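Can a machine do the bedroom yet? News from the chores project

Regular readers will know that Ivar Åberg has been asking the same question since he joined us at Terico: never mind chess, when will something fold my shirts? His chores project has now been through its first full summer, and he came up to the office in August with a laptop full of results and a very large bag of cinnamon buns. What follows is my attempt to boil down two hours of happy talk.

The short answer is "some of it, slowly, on a good day". The longer answer is much more fun.

The project works from recordings of people doing ordinary jobs at home with hand-held grippers, the same two-fingered kind that sits on the end of the Cundel arm in our lab. People pick things up, put them down, fold, tuck and tidy, and the arm learns from what the grippers saw. By the end of the summer the collection stood at 2,830 usable recordings from 12 homes. Of those, 2,062 are bedroom and laundry jobs, which tells you where Ivar's heart lies (the kitchen people at Cadier have been teasing him about it).

Why bedrooms? Kitchens are full of hard things that keep their shape. A mug is a mug whichever way you turn it. Cloth is another matter altogether! Pick up a T-shirt by the wrong corner and it becomes a completely new object, and the arm has to work out all over again which end is the neck. Ivar has a lovely clip of the Cundel arm holding a pillowcase by the closed end and shaking it patiently for almost a minute, waiting for an opening to appear.

Then there is everything else that lives in a bedroom. The lab bed has one white sheet and one grey blanket, and for months the arm did very nicely on it. Real beds have cables on them, and clothes, and a blanket shoved up to the far end, and a window ledge full of soft toys that all need to be recognised as things to leave alone. A person sorts that out with one glance from the doorway. The arm has to be taught that a crease in a sheet isn't an object, that the cord and the thing it is wrapped round may need to move together, and that a stack of clothes which is already folded is finished and should please not be folded again.
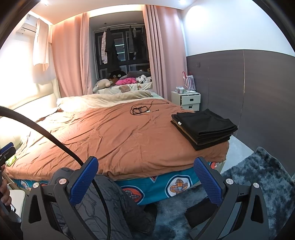

Folded clothes, a coiled cord and a well-populated window ledge: a bedroom from the chores project.

So how is it getting on? Ivar's team set the arm 1,259 trials over the summer, all on jobs that a ten-year-old could do if you asked nicely. Picking up a single garment and putting it in a basket is now properly good, good enough that the team has stopped gathering round to watch. Hand towels are nearly there. T-shirts go well if they start out flat and badly if they start out in a heap, and of course they always start out in a heap. Trousers are coming along, with the occasional leg left out in the cold.

Making a whole bed is still a long way off. One arm can't be on both sides of a mattress at once, and pulling a sheet straight from one side mostly gives you a new set of creases on the other. Engström have lent us a second arm to try this with, and the first attempt at a two-armed tuck was, in Ivar's words, "like watching two very polite people fight over a tablecloth". He was delighted with it. Both arms let go at the right moment, and a month earlier neither of them would have.

Cables remain the villain. Thin, dark, bendy and quite often attached to something you don't want to drop, they upset nearly every plan the arm makes. For the moment the rule is that it pauses when it meets one and waits for a person. I rather like that, and I'd be glad if a few members of my own household did the same.

What surprised me most was how much the work depends on untidy rooms. The early recordings were made after people had cleared up a bit (who wouldn't, with colleagues about to look at their bedding?), and an arm trained on those was lost the moment a sock turned up. Once people began leaving things as they were, the results picked up within weeks. Ivar now asks everyone taking part to please not tidy first, and he says it is the most popular instruction he has ever given.

Next on the list are fitted sheets, duvet covers and the pairing of socks. The shop-floor side at Cadier will be borrowing the cloth work too, to see if the same skills carry over to packing soft goods into boxes, and we hope to have something to report on that before the winter issue.

If you'd like to see the arm at work, the lab door is open most afternoons from three. Bring a T-shirt, ideally a crumpled one. Ivar would also like to hear from anyone who owns a bunk bed.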